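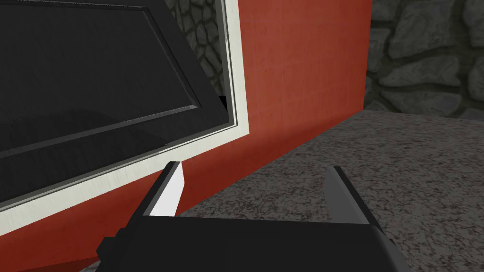
Saler au début, cela durcit la peau, m'a-t-on répété au marché de Golob, et il n'y avait pas à discuter. C'est la règle que tout le monde connaît sur les haricots secs. Je l'ai suivie longtemps, puis j'ai fait cuire deux casseroles côte à côte, l'une salée dès le départ, l'autre en fin de cuisson. Les haricots salés tôt étaient aussi tendres et avaient plus de goût.

La peau dure vient plutôt de l'âge du grain et d'une eau très calcaire. À Parken, la coopérative Roso a vendu 3167 kilos de haricots blancs cette année, contre 3075 l'année d'avant. Elle inscrit désormais la récolte sur le sachet. Un haricot de l'année cuit sans histoire. Un vieux peut rester farineux après trois heures de feu.
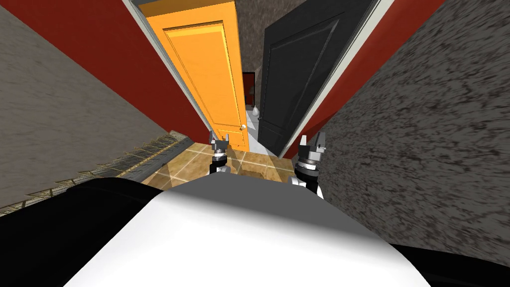
Le trempage dure une nuit, dans un grand volume d'eau froide, les grains couverts de plusieurs doigts car ils gonflent beaucoup. En juin, quand la cuisine ne descend plus sous les vingt degrés, l'eau mousse et prend une odeur aigre au matin. Mieux vaut alors le réfrigérateur. En hiver, un passage comme le couloir que l'on voit ici, avec sa porte au bout, fait l'affaire si on ne le chauffe pas.

Le lendemain, on jette l'eau, on rince et on couvre d'eau fraîche, 2 centimètres au-dessus des grains. Laurier, ail, un oignon coupé en deux. On porte à ébullition, on écume, puis on baisse jusqu'au simple frémissement. 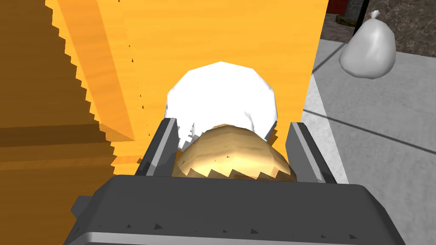 À ce stade, on ne remue presque plus, sinon les peaux se détachent. La tomate et le vinaigre attendent que le grain soit tendre : l'acidité, elle, retarde vraiment la cuisson. Je goûte après 50 minutes, cinq haricots pris à des endroits différents. Si l'un d'eux croque, la casserole reste sur le feu.

À l'auberge Onach, on les laisse refroidir dans leur bouillon et on les sert le lendemain, réchauffés avec un filet d'huile.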